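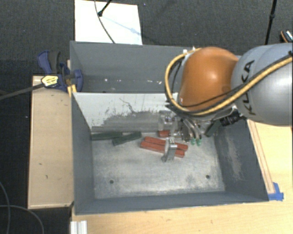

Kavitha Iyer does not like the word "zero", and she has had a hard time getting away from it. It is on the side of the refill vans in Stomstead. It is on the window of the shop that replaced the post office. It is on a tea towel somebody gave her as a leaving present when she stopped auditing waste contracts for councils and began writing about them instead.

"I use the towel," she says. "It's a decent towel."

I had asked to talk to her about refill schemes, and in particular about Stilik, the returnable tub service that has been running in Stomstead and three villages nearby. You will have seen the tubs if you have been to the Saturday-morning end of the high street, with their green lids and the little number stamped on the base. You pay a deposit, take your rice or your washing powder home, bring the tub back, and it gets washed and filled again. The company's leaflet says this is the end of packaging in the town. Iyer has read the leaflet several times, with a pencil.

"What does 'end' mean there?" she says. "I'd have let them off with 'less'. I'd have quite liked 'less'."

We meet in the back room of the library, where she has spread papers over two tables. She is careful to say that she isn't against reuse. She grew up returning bottles. What bothers her is how little anyone asks of a scheme once it has the right sort of name. A new bus route has to report how many people got on it. A refill service, in her view, gets a ribbon and a piece in the paper.

"I include your paper," she says, and she is right to. We ran the ribbon.

So what should we have asked? She starts with the return rate. A sturdy tub takes a lot more plastic to make than the bag it stands in for. Until it has been round a good many times, you have used more material than you saved. She worked it through for the Stilik tub, weighing one on her kitchen scales against the supermarket bags for the same amount of rice, and came out at 11 trips before the tub is even level. That leaves out the washing and the van.

"People hear that and think I'm saying it can't work. Eleven trips is nothing if you shop every week. My question is whether the tubs are getting to eleven."

Are they? Stilik's own summary for the town council says that 671 tubs are "in circulation". Iyer would like to know what circulation means. A tub holding screws in somebody's garage is, as far as the company's records go, still in circulation. There are four of them in her sister's house, she says, one with a tomato plant in it.

I put this to Lindiwe Msimang, who manages Stilik's washing and deliveries from a unit behind the garden centre. She was more open about it than I had expected. The company knows when a tub goes out and when it comes back, she told me, and it does not yet publish the gap between the two.

"We should," Msimang said. "I've argued for it. We're a small outfit and the person who would do that report is also the person who drives the van."

She did not dispute the garage. "Of course they end up in garages. They're good tubs. I'd say the ones who come back, come back a lot, and then there's a group who try it once and we never see them again. Every shop has that."

How big is that group? She would not say, or could not. When I rang back to check, she said she would rather give no figure than a bad one. I think that was a fair answer, though it is not the answer in the leaflet.

Iyer, when I told her, put down her pencil. "Well, good for her. Now get it printed somewhere."

Her second complaint is about the deposit. It is 50 pence. She thinks this is far too low to bring anything back and just high enough to annoy. When she was auditing, she looked at a cup scheme run by a firm called Yammine, which started with a deposit nobody noticed paying and lost most of its cups by the autumn. They raised it. Customers grumbled, and the cups began to come home.

"You can't be nice about it," she says. "If you want the thing back you have to make people feel they've left money on the counter."

Msimang takes the opposite view. A family filling six tubs already has to find the deposits before they have bought a single thing to eat, and she has stood at the till and watched people put tubs back. If you double or treble the deposit, she says, you end up with a very tidy return rate and a service for people who were doing all right to begin with. I asked Iyer about this and she was quiet for a bit.

"That's the best argument they've got," she said. "It isn't in the leaflet either."

There is a way round it, possibly. In Kiduvham, where a similar service was tried by a group of shops, the deposit was charged only when a container was late, like a library fine. Iyer likes the idea and distrusts the reports of it, which were written by the people who sold the software. She asked them for the figures by month. They sent her a photograph of a child holding a jar.

We went on to washing. I had assumed this would be the dull part. It is the part she cares about most. The hot water, she says, is where these schemes win or lose, and it depends on things no customer will ever see: how full the machine is, what temperature it runs at, whether the tubs come in rinsed or with porridge set hard in the corners. She has asked Stilik twice for its energy use per load. The first time she was told it was low. The second time she was told it was very low.

"I thought, if I ask again, perhaps it'll be negative."

Msimang laughed at that when I passed it on, then said the honest trouble was that the unit shares a meter with the garden centre. They pay a fixed share of the bill. They have no idea what the washer uses by itself. A separate meter is on a list of things to buy, below tyres.

I said to Iyer that this all sounded rather hard on a company with one van. There are supermarkets throwing away more film in a morning than Stilik will replace in a year. Why pick on the little one?

She has clearly been asked before. "I do pick on the big ones. They don't ring me back. And the little one is getting public money." The council gives Stilik a reduced rent and has put its name on the town's waste plan, where refill is listed as the main action for household packaging. Kerbside collection of plastic film, which was in the last plan, has gone from this one. Iyer went through both side by side and could find no line explaining why. I asked the council and was told that the plan "reflects current priorities", which I pass on for what it is worth.

"That's my real quarrel," she says. "It's hardly with the tubs at all. Somebody has looked at a nice small thing that some people use and decided it lets them off a dull big thing that everybody would use. And if you say so, you're the woman who hates tubs."

Does she use the service herself? She does, for rice, lentils and washing powder. She keeps a tally on the inside of a cupboard door, and her oldest tub has gone past eleven. She won't use it for oil, having had a lid come off on the bus.

Before I left I asked what would change her mind. She wanted three things on one sheet of paper: how many tubs come back, how long they take, and what it costs to wash one. She would not mind if the figures were poor. A poor figure can be improved on, and she would say so in print.

Msimang has since told me she hopes to have the first of those by the end of the summer, van permitting. I have asked to see it when it is done, and so has Iyer, in writing.

25 June 2022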